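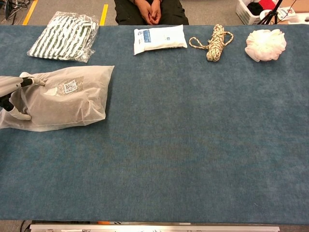
June 17, 2026
Field office, Keltari

The water point assessment for the northern part of the district was completed this morning. The team visited 11 sites in total. At 4 of them the pump handle turned but brought up nothing, and the households that relied on those wells are now walking to the next settlement. The findings were entered in the register before midday and sent to the district office with the signed site sheets.

The meeting with the district relief coordinator, Athina Karagiannis, began at noon and ran well past its time. She confirmed that the grain held at the Conport warehouse will be released in two parts, the first for Keltari and the second for the villages along the Wirnum road. This office had requested a single release. The concern, stated again today and recorded in the minutes, is that the Wirnum road is poor in places and the hired trucks cannot pass one another on the narrow stretch below the ridge. Ms. Karagiannis took note of the point and undertook to raise it with the transport section. No date was given for a reply.

The household list remains the main difficulty. It was drawn up for 1,000 families before the second failed rains, and people have moved since then. Several families from Ververidis have come down to stay with relatives here and appear on neither list. The village elders asked that they be added at once. It was explained that additions require a visit and a signature from the registration desk, and that the desk will open in the school building tomorrow from eight o'clock. The elders accepted this, although one of them observed that the same explanation had been given to him at the last distribution. He was correct, and I have said so in my note to the district office.

Livestock prices in the market have fallen again. Goats are being sold early and thin, and the traders are offering less for each animal than the price of a sack of maize. The market monitor has been asked to send figures every evening until the end of the month. If sales continue at this rate, few families will have breeding animals left by August, and any plan for recovery will have to account for that.

Outstanding for tomorrow: fuel for the second vehicle, the spare parts request for the pumps, and a reply to the clinic regarding supplementary food for children under five. The clinic's letter has been waiting for four days – too long – and will be answered first.

Wind from the east all afternoon, with dust. No cloud. The generator was shut down at nine to save fuel, and this entry was finished by lamp.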